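**Werneck Desk and Lamp Set**
Rirnomis Contract Furniture, Sandton showroom

The Werneck set is supplied to schools, training centers, and shared offices that need a plain work surface and a reading light at each place. It consists of one desk and one table lamp, ordered under a single item number and delivered together. The set is available from the Sandton showroom and from the Gill warehouse.

**The desk**

The Werneck desk is finished in white. The top is flat, with no raised edge or fixed shelf, and a thick panel closes the front. The panel keeps bags and cables out of sight from the public side of a room, and many customers place the desk with its panel facing the entrance for that reason. Reception areas and enrollment offices have used it in this way for several years.

Desks may be placed singly or in a row. Where they are to stand in a row, please tell the sales office at the time of order so that joining plates can be packed with the delivery. The plates cannot be fitted to desks ordered before April.

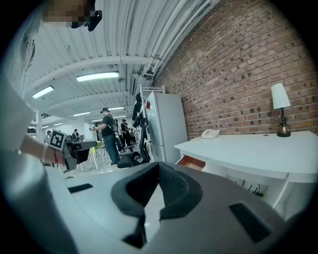
Customers furnishing older brick buildings often ask how far the desk should stand from the wall. Rirnomis recommends a gap wide enough for the lamp cord and plug to hang freely. The desk should not be pushed hard against bare brick, as the back edge of the top may be marked when the desk is moved.

**The lamp**

The lamp has a white cylindrical shade on a thin black stem, with a round brass-colored base. It is intended to add light at the desk in rooms already lit from overhead. The shade lifts off for cleaning once the retaining ring has been loosened by hand. Replacement shades are stocked in white only.

The base should be wiped with a dry cloth. Polishes sold for solid brass will remove the finish and must not be used.

**Prices and quantities**

| Item | Price |
|---|---|
| Desk and lamp set | $1,297 |
| Lamp only | $185 |
| Delivery, per order | $200 |

Delivery is free of charge on orders above $2,000. The desk is not sold without the lamp. Customers who already own Werneck desks may order lamps separately, in any quantity.

**Delivery and assembly**

The desk arrives in two cartons and the lamp in a third. Two people are needed to lift the top onto the frame. All screws and the required key are taped to the inside of the front panel. Bulbs are not included.

Deliveries are made to the ground floor of the building. Delivery to upper floors can be arranged in advance if an elevator is available, and the sales office will need the inside measurements of the car. Packing material is removed on request.

**Returns**

Unassembled sets may be returned in their original cartons. Assembled desks are accepted only where a part is faulty. Please keep the label from the larger carton, which carries the batch number the warehouse will ask for.

Questions about orders, spare parts, and room layouts should be addressed to Rosalía Olmedo, Contract Sales, at the Sandton showroom.

Prices valid from 11/11/2022.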